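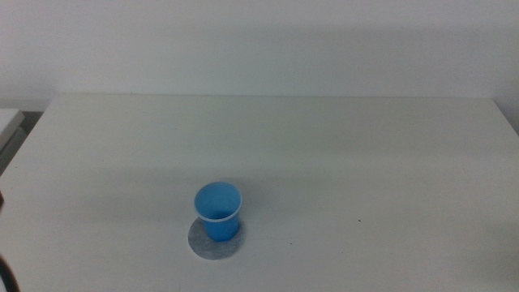
Figure 2. Blue plastic cup on a white tabletop.

Unit 9: Drawing the Ellipse
Foundation Drawing, Ornus School of Art
Tutor: Paula Ilie

Students should read these notes before the Saturday session and bring them to the studio.

The rim of an upright cup is a circle, but from a raised viewpoint it is drawn as an oval. In Figure 2 the inside of the cup can be seen through the opening, so the viewer's eye must be placed above the rim. As the eye is lowered, the oval narrows, and at rim height it becomes a straight line.

Procedure
Draw a light vertical axis. Mark the width of the rim at right angles to it. Sketch the full oval, including the far side, before adding the walls. The walls of a tapered cup lean inwards towards the base.

Tone
The inner surface in Figure 2 deepens gradually towards the far wall, and the lip is lightest along its front edge. Leave the paper bare for the lip.

Submit two pencil studies, one from a standing position and one seated. Work is to be left in the tray outside Room 1025.

Ornus School of Art | Contact the Drawing Office | Back to top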